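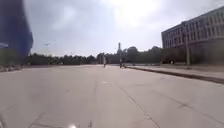

Concrete pavement with a raised curb on the right.

Unit 2: Supplying an Army in the West, 1914–1918
Handout, November 2019

Read this before the seminar. The Landeg reader covers the same ground in more detail, but the page numbers differ between printings.

In August 1914 the German right wing marched through Belgium faster than its supplies could follow. Railheads fell behind the troops because the Belgians had blown bridges and blocked tunnels. Horses ate more by weight than the men did, and fodder was usually the first thing to run short.

Once the front settled, the problem changed. Trains could bring shells to within a few miles of the line. The last stretch was done by wagon, mule, light railway or on foot, mostly at night.

Terms to know: railhead, dump, light railway, fatigue party, requisition.

Questions for discussion
1. Why did a static front use more shells than a moving one?
2. Compare the German advance of 1914 with that of spring 1918. What had the army captured by June, and what did it still lack?
3. How far did the naval blockade affect the supply of horses?

Reading: Landeg reader, p. 47 and the map on p. 343. The map is small – bring a ruler.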